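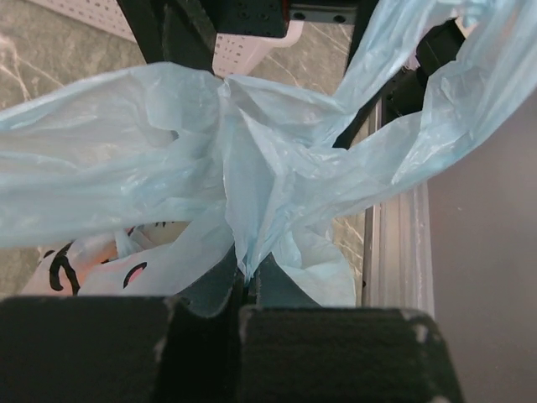 Bleu pâle, translucide, froissé de partout : le sac qui ouvre la galerie.

Galerie « Plis et sachets »

Bienvenue dans le coin du sac plastique ! Cela fait un moment que nous trions, lissons et rangeons ceux qui s'accumulent à l'atelier Durneck, et le stock est monté à 1106 pièces au mois d'avril. On croit connaître cet objet par cœur, on en a tous une boule sous l'évier, et puis on en regarde un d'un peu près et on y passe l'après-midi (c'est du vécu, demandez à Morag).

La photo de tête est ma préférée du moment. Le film est tendu en diagonale, puis tout se resserre vers le milieu et descend en un petit col torsadé, bien serré – on dirait presque du tissu drapé. J'adore la façon dont le bleu change : plus clair là où les plis accrochent la lumière, un peu plus sombre dans les creux. Un même morceau de plastique, et déjà toute une gamme !

Ne manquez pas non plus, à gauche sous le grand pan bleu, le sachet blanc et rose pâle avec ses traits noirs façon dessin animé. On n'en voit qu'un bout, peut-être un morceau de visage, et depuis hier chacun y va de sa théorie. Catriona penche pour un chat, Ruaridh pour un lapin, moi je ne me prononce pas. Si le motif vous dit quelque chose, écrivez-nous, vraiment, ça nous ferait très plaisir.

Quelques mots sur le tri, puisqu'on nous pose souvent la question. Les translucides vont ensemble, les imprimés à part, et les blancs tout simples dans le grand bac du fond. Les sacs fins se plient mal, alors on chasse l'air avec le plat de la main, on plie en trois dans la longueur et on roule. Pour les très froissés, inutile d'insister : un nœud lâche et hop, dans la caisse. Prodromos a rangé 65 rouleaux en une matinée, et il était très fier de sa caisse (nous aussi).

Les imprimés restent mes chouchous. Nous en avons 697, des logos de boulangerie, des fleurs, des personnages, des choses assez moches aussi, et même ceux-là finissent par devenir attachants. Sorcha les classe par couleur dominante, avec un tiroir spécial pour le rose qui déborde déjà – il va falloir en ouvrir un deuxième.

Vous avez des sacs anciens, rigolos ou simplement d'un joli bleu ? Déposez-les à l'atelier le matin, propres et secs, dans le carton marqué « Plis ». Les petits formats nous intéressent tout particulièrement.

Textes et classement : l'équipe de l'atelier Durneck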